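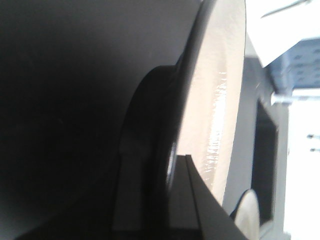
Gripper pad up against something curved and cream-colored, very close range.

1/ Notes on moving the Clomell signup pages off the old page builder and onto static templates. I did this in March with Hilkka Eskola, who owns the copy. Posting it because two people asked how we handled the forms and the redirects.

2/ Starting point: 16 landing pages, all built by dragging blocks around in the editor. Each had its own copy of the header, its own footer and its own version of the signup form. Changing the phone number meant opening 16 pages.

3/ Of those, 14 were getting traffic. The other 2 were test variants left published after the test ended. Both were still listed in the sitemap. We dropped them and redirected to the parent page.

4/ First step was an inventory. One row per page: URL, page title, form ID, campaign name, destination after submit, owner. The owner column took the longest. Four pages had an owner who had moved to the Koivisto account and did not remember them.

5/ The forms looked identical and were not. Field names on the older ones were email, Email and email_address. The CRM import had a mapping rule for each spelling. We settled on email, lowercase, and kept the old rules live until the last old page came down.

6/ Hidden fields: source, medium, campaign, page version. The old builder filled these from the query string on page load. If a visitor clicked through to the pricing page and came back, the query string was gone and the lead was logged as direct.

7/ The replacement stores the first set of campaign parameters in session storage and reads them at submit. It does not overwrite on a second visit within the session. Seija Nieminen wanted last touch instead. We log both now, in separate columns, and the report uses first touch.

8/ Templates. There are three: short form, long form, event. Hilkka writes in a plain text file with named sections (headline, subhead, proof, button). The build script fails if the headline or button text is missing. It only warns on a missing proof section.

9/ Headline limit is set by what fits on two lines at the narrowest phone width we support. The old pages had no limit and several ran to four lines, which pushed the button below the fold. Three headlines had to be rewritten. The rest fit.

10/ Images. The old builder served one size to every device. We now generate a small, a medium and a large file and let the browser choose. Width and height are set on every one so the form does not jump while the page loads. That jump was the source of most of the misclicks in the session recordings.

11/ Scripts. The old pages loaded the tag manager, a chat widget, a heatmap tool and a second analytics snippet from a vendor whose contract had lapsed. The new ones load the tag manager. Chat loads only on the long form template, after first interaction.

12/ Redirects. Keep the URL if you can. We kept 14 paths as they were, trailing slash included. Ads point at exact URLs, and some ad platforms send a changed destination back through review.

13/ Check that the redirect preserves the query string. Ours did not on the first try. The rule matched the path and dropped everything after the question mark — caught in staging by submitting a test lead and reading the row it created.

14/ Test leads: use one fixed address and filter it out of the CRM by rule. Do not delete them by hand. There were 1266 test submissions in the old data, going back years, and they had been counted in every conversion rate anyone had quoted.

15/ So I am not posting a before and after conversion rate. The "before" number is wrong and I can't rebuild it cleanly, as older test entries used random addresses. New baseline starts from the cutover.

16/ A/B testing. The old tool split traffic in the browser, so the original headline flashed before the variant loaded. The split now happens at the edge and each visitor gets one complete page. Assignment is in a cookie. Clear it between checks or you will keep seeing the same variant and file a bug about it. I filed that bug.

17/ What we lost: marketing can't publish a new layout without a developer. Copy changes are fine, they go through the text file and build in over 2 minutes. A new layout is a ticket. Hilkka considers this acceptable. The events team at Breltavberg does not, and still uses the builder for one-off pages.

18/ If your pages change layout every week, stay on the builder. Clean up the field names and pull the dead scripts and you get a good part of the benefit anyway.

19/ Next is the Hikier set. Same process, except those pages are in two languages and the confirmation email is picked by page URL — no language field on the form at all. Adding one before touching anything else.

20/ Someone asked for the inventory sheet. Columns are in post 4. Add "last edited" if your builder exposes it, ours only showed it for pages edited in the past year.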